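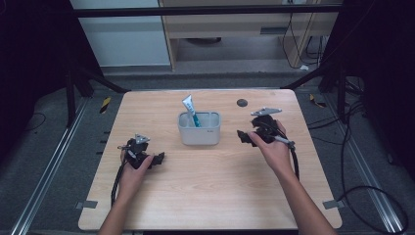 Reading Crime News: Unlicensed Practice Cases
Handout 6
Instructor: Daranee Yensuk

Before next session, read the Palidance packet (police release, charging complaint, two news stories) and these notes.

1. What the charge says

Practicing without a license is a charge about paperwork first. The state has to show that the person did something the law reserves for license holders, and that the person didn't have the license. It usually doesn't have to show that a patient was hurt. News stories blur this all the time. "Fake doctor" sounds like someone who never opened a textbook. Sometimes that's true. Sometimes it's a nurse trained abroad, or a dentist who let a renewal lapse. Those are different people, and the headline makes them one.

Check your state's wording before you argue about any of this. Some states treat a first offense as a misdemeanor and others don't.

2. The packet

The facts as we have them: Manee Klinhom gave cosmetic injections in a rented room above the Juvero salon in Kuruc. She was arrested in July. The release says she "may have treated numerous victims." The complaint names one client, Sointu Mustonen, who paid $900 for a single visit and later asked for her money back.

Go back and read those last two sentences again. "Numerous victims" comes from the release. One client comes from the complaint, the paper somebody had to swear to. Both news stories used the release.

The second story says Klinhom took in $4000 a month. I can't find a source for that. The seized ledger, as listed in the complaint, totals $2510, with no dates given. It could cover a week or a year. Don't build anything on it.

3. The "anyone else who was treated" line

Almost every release of this kind ends by asking other patients to call a detective. It's a fair request, and it may be the only way to find people who need a blood test. It also tells readers there are more victims before anyone has called. Keep both in mind. If you cite the line, cite it as a request.

4. Who is talking

Go through each story and mark who is behind every claim. In the first one, the police spokesman, Mohsin Usmani, is behind nearly all of it, including a remark about "filthy conditions." The complaint has no inspection report attached. Maybe one exists. I'd want to see it.

No defense lawyer is quoted in either story. "Could not be reached" often means one phone call late in the afternoon.

5. What I don't buy

The claim, repeated in the Grostik reading, that these arrests show a "growing epidemic." More arrests can mean more offenders, more complaints, or one new investigator with time on her hands. The reading offers no way to tell these apart. Zhuoran Deng raised this last session and I didn't have a good answer, so it's now part of the assignment.

Assignment, due August 16, 2018

Rewrite the first news story using only the complaint. Keep it under one page. Then list every statement you had to drop and say where you'd go to check it. Courthouse, licensing board, landlord: be specific. "Online" is not a place.

Bring a printed copy.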